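Notebook, Brunau water samples
Jul 28, 2025

Started the 4 jars from the Brunau pond this morning. Fanni brought them in on ice and they went straight to the fridge. Labels on two were smeared, so I checked them against Mariann's field sheet before opening anything. They match.

Diluted each one 1,000-fold for plating. Put the pipette back on the stand between jars and changed tips every time. Jar 3 had a lot of fine silt and I let it settle before drawing from the top.

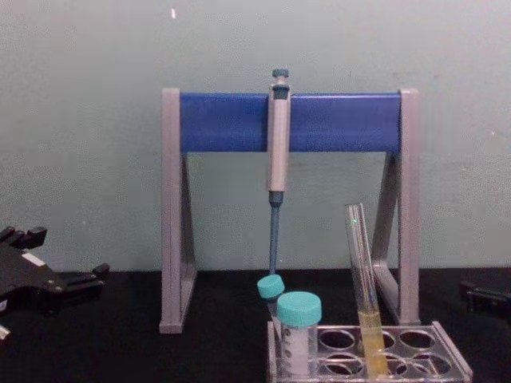

Plating

Two plates per jar, spread by hand. Agar was from the Cura batch, poured last week. One plate had a bubble near the rim and I used it anyway; noted on the lid. Everything is in the incubator, top shelf, lids down. Bence needs the bottom shelf for his yeast, please leave it clear.

The pH meter drifted again between buffers. Recalibrated and got the same reading twice, so I'm keeping the numbers, but Zsolt should look at the probe before the Fetbridge samples come in.

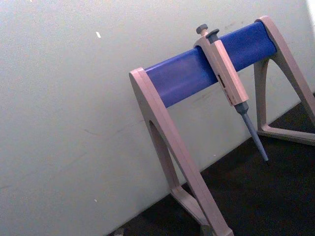
Jar 2 smelled of sulfur when opened. Mariann says the inlet on that side has been low all July and the mud is exposed. Ask her if we can get a second sample from farther out.

To do: read plates tomorrow, order more buffer, return the cooler to Dorottya.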